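3.2 What the inside of a desktop asks of a pair of hands

I should say up front that I came to this study as somebody who had replaced a lot of memory and very few processors, and my notes show it. The Winham refurbishing program takes in office desktops, cleans them up, and sends them back out to schools and small clinics. Our question in this part of the paper is a plain one: which steps of a teardown do people find fiddly, and what is it about the parts that makes them so?

Géza Kocsis and I talked with 13 bench workers, 11 of them at Winham and 2 at the smaller Vonovine shop. Nearly everyone began with memory, which they think of as the friendly part of the job. The slots have a latch at each end, you push the latches outward, and the module lifts. When the slots are bare you can see how simple the arrangement is (Figure 4), and also how close the neighbors are once you need room for your knuckles. 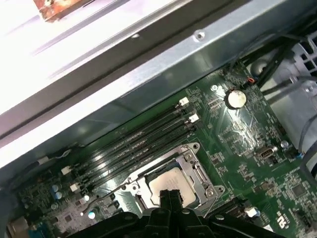
Figure 4. Four empty memory slots with white end latches, next to the processor socket and its metal bracket.

What surprised me was how much people had to say about the stuff next to the slots. One worker told us she plans her whole reach before she touches a latch, so that her sleeve doesn't catch a wire on the way back out. Another lays every case on its side with the opening facing up, and won't work any other way – he says a standing tower makes him feel like he's changing a light bulb through a mail slot! We heard versions of this from both shops, and it matches the older Vincze interviews pretty well.

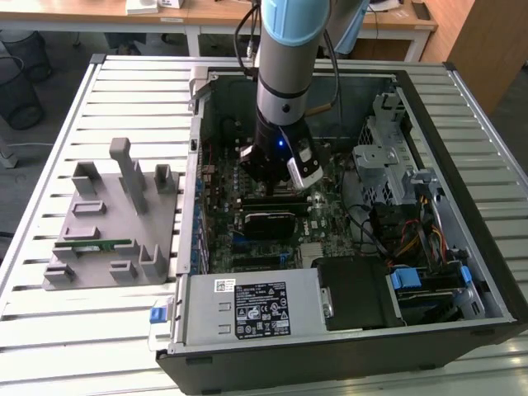

The order of work varied more than we expected. Some people like to clear out whatever card is sitting near the memory before they start, even if they don't strictly need to, and others leave everything in place until it gets in their way. Géza had guessed the experienced folks would all clear first. They didn't, and we couldn't find any pattern by years on the job.

Processors were another story. Everybody slowed down here, and a few people told us they stop talking. In a socket with the contacts on the board side, a small slip with the chip can bend something you can barely see, so workers hold it by the edges, keep it level for the last little bit, and let it settle without pushing.

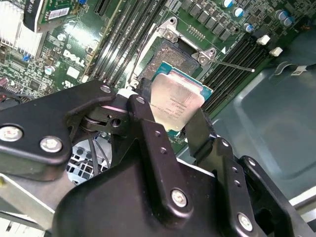

Asked to rate each step from 0 to 100 for how nervous it made them, our workers put seating the processor well above anything to do with memory. I'd be careful with that number, given how few people we asked, but the comments all lean the same way. The Grolow rating sheet we borrowed also has no box for "fine until the last second," and that phrase, or something close to it, came up over and over. We added a blank line for remarks partway through June, and the longest remarks we got were about closing the load plate.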